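Unit 6 handout: Planning and budgeting a bin-picking cell

Read this before the costing exercise. Bring a calculator and your own copy of the blank cost sheet. The exercise takes the full lab period and you will work in pairs.

1. Start with the task

Write down what the cell has to do before you open a catalog. One page is enough. State what goes into the bin, where it comes out, how many shifts the cell runs, and who clears a fault at 2 a.m. If the parts change from month to month, say so, and list the worst ones. Clear parts, shiny parts and very thin parts cost more to handle than their size suggests, and a quote written for cardboard boxes will not hold for them.

Our running case is Skeren, a small packer of mixed household goods. Skeren wants one arm to move loose items from a bin to a belt. There are 129 item types on the list. The company has set aside money for one cell and has told us it would like a second one next year if the first pays its way.

2. The arm is one line

New buyers tend to put the arm at the top of the sheet, spend most of an afternoon on it, and fill in the rest in ten minutes. In the Skeren sheet the arm comes to less than half of the total. The other lines are:

Gripper, plus spare fingers or cups
Cameras, mounts and lighting
Controller and computer, if quoted separately
Bin, table or frame
Cables, ties, hose and cable guides
Guarding and safety devices
Floor work and power
Integration labor
Training
Spares and service
Downtime during installation

Leave no line blank. If the cost is zero, write zero and say why. A blank cell on the sheet will be marked as missing.

3. Lease, buy or rent

Ivness and Uvell have both quoted for Skeren. Ivness sells the arm outright with a service contract that starts in the second year. Uvell leases the arm and folds service into the payment. The Ivness price looks lower until you add service, and the Uvell price looks higher until you take it out. Put both on the same footing before you compare them: same number of years, same service level, same spares.

A short rental is a third choice. It suits a trial where you don't know yet whether the gripper will work on your parts. Ask whether any of the rent counts toward purchase. Get the answer in writing.

4. Trial before order

Ask for a trial with your own items. Sani, the gripper supplier in our case, offers 80 picks at its own site at no charge. That is a start, but it doesn't cover the item list even once. Plan a longer trial and pay for it. For the exercise, assume a trial of 3 weeks with one technician present, and charge the technician's time to the project.

Record every missed pick by item type. A total success rate hides the two or three items that will stop the line.

5. Payment and timing

Lead time on the arm is 12 weeks in both quotes. The guarding can take longer if it has to be made to size, so order it early. Tie each payment to something that can be checked: delivery, power-on, acceptance test. Hold back the last payment until the acceptance test is signed. If Skeren wants the cell running by January, work backward from there and mark the last safe date for each order.

Contingency for a first cell should be over 10 percent. Second cells need less.

6. What to hand in

The filled cost sheet, a half-page note saying which quote you would accept, and a list of the items you would send for trial with a line on each. Show your arithmetic. Currency should be the same throughout.

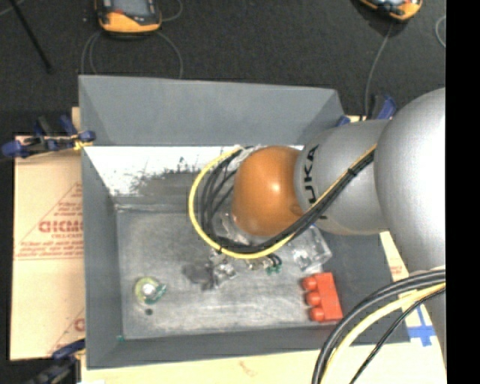
Small hardware goes on the sheet at the same level of detail as everything else, and this is where most drafts come up short. Break "workcell fittings" into separate entries and give each one a quantity, a unit price and a replacement interval. Clamps belong there, like the blue ones at the edges of the gray bin, and so do the ties that hold the black and yellow cables along the arm. Choose the trial items with the same care: a transparent cube and a red toy brick lying in one bin are two different entries on your list, and the clear one should be priced with extra camera and lighting time. Put the fittings total under "Bin, table or frame" or under "Cables", whichever applies, and keep the itemized page behind the main sheet.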